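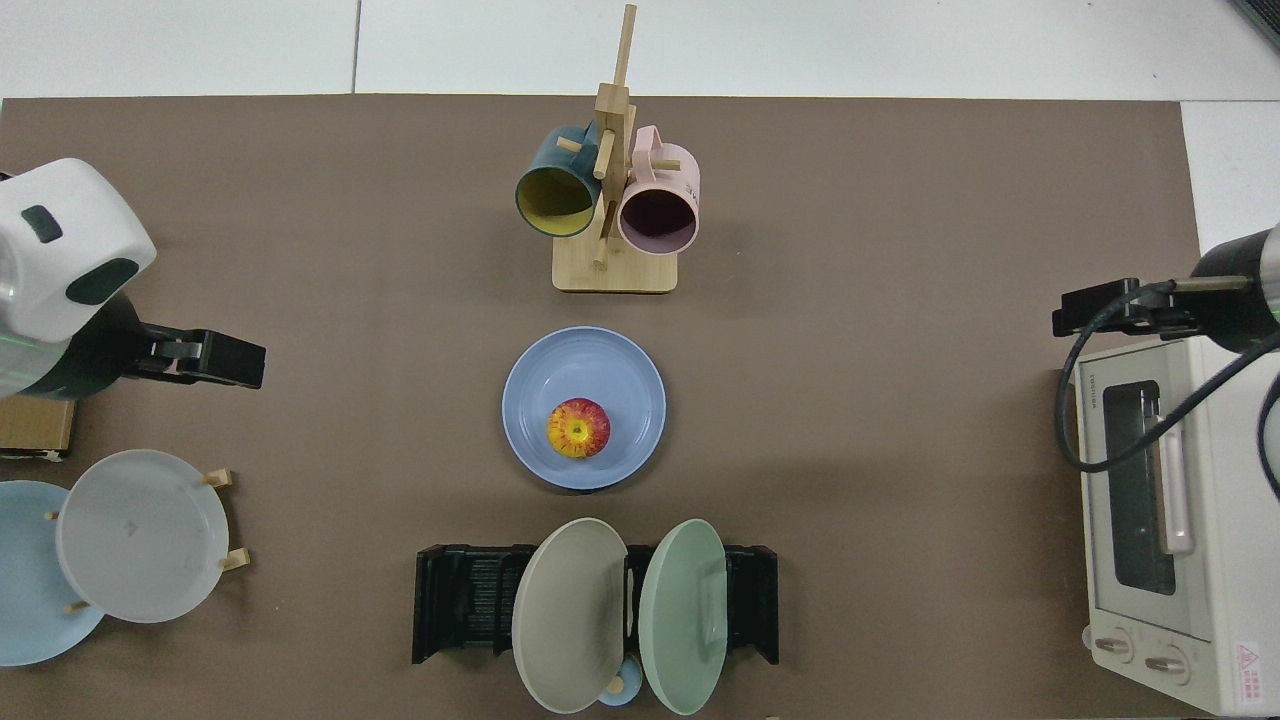
Efua Akolgo asked whether the table kit has to be bought with the arms or whether it can go on next year's budget, and whether the price on the quote covers delivery.

The kit can be ordered later. Delivery is a separate line on every quote. The rest of this page goes through the lines in the order they appear.

## Oneck two-arm bench station

The Oneck station is a pair of arms with parallel grippers, set up to work from the left and right of one shared table. Most buyers use it for household handling work: plates in and out of racks, mugs on and off pegs, items moved between a bowl and a countertop appliance. Hurkeck sells it as a full station or as arms only.

### What is on the quote

| Line | Full station | Arms only |
|---|---|---|
| Two arms with parallel grippers | Included | Included |
| Controller and power supply | Included | Included |
| Table and mat | Included | Not included |
| Head camera and mount | Included | Option |
| Clolex table kit | Option, $275 | Option, $275 |
| Spare fingertips, one set | $100 | $100 |
| Installation | Quoted by site | Quoted by site |
| Delivery | Quoted by site | Quoted by site |

Quotes are good through the end of the month after they are issued. If your purchasing office needs longer, say so when you ask for the quote. We can't extend one that has already run out, and a new one may carry different freight.

### Table kit

The Clolex kit is a box of ordinary kitchen goods: plates, mugs, a mug tree, a plate rack and a bowl. You can buy the same sort of thing at any housewares store, and many labs do. What the $275 pays for is repeat supply. If a plate breaks in May, you can order the same plate in the same color and rim shape.

Appliances are not part of the kit. If you want a toaster oven or anything else with a door on the table, buy it locally and check its depth against the table drawing first. Leave space for the door to open all the way, and for the arm on that side to get past it.

Food is also yours to supply. Real fruit is fine for short runs. Wipe the mat afterward.

### Grippers and fingertips

Thin rims are the hardest thing most buyers ask the grippers to do. A plate held by its rim puts all of its weight on a small patch of fingertip, and worn tips let it turn.

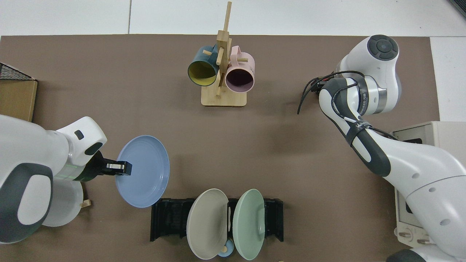
Fingertips are a consumable and should be budgeted that way. Our planning figure is one set per gripper for every 100 hours of rim work. Mugs and soft goods are much easier on them. Each set ships with screws and a hex key, and changing one takes a few minutes with the arm powered down.

Budget for cable straps too. They are cheap, and we include a bag with each station, but people lose them. Cables should be strapped along the arm with enough slack for the wrist to turn. Check the loops whenever you move something tall onto the table, including an appliance.

### Planning the room

- Allow clear floor on three sides of the table. The fourth can go against a wall.
- The arms and the controller need their own circuit. Appliances go on a different one.
- Overhead light should be even. Glazed plates and oven glass throw glare into the head camera, and a diffuser costs less than redoing a week of recordings.
- Plan a shelf near the table for kit that isn't in use. Stacks of plates on the floor get kicked.

### Lead time and support

Arms only ships sooner than the full station, which waits on the table. Nii Opoku handles scheduling and will give you a ship week once the order is signed — not before, so please don't book your electrician from the quote.

Support in the first year is by phone and email and is part of the price. After that it is a yearly contract through Nutsugah, who also do on-site repair. Repair visits are charged by the day plus travel. For sites with more than one station, ask Naa Atinga about a shared contract, as the second station is charged at a lower rate.

### Asking for a quote

Send us the delivery address, the size of the door the crate has to go through, full station or arms only, and the options you want priced. Put optional items on their own lines if they come from a different budget. Requests in by Thursday noon are normally answered the same week.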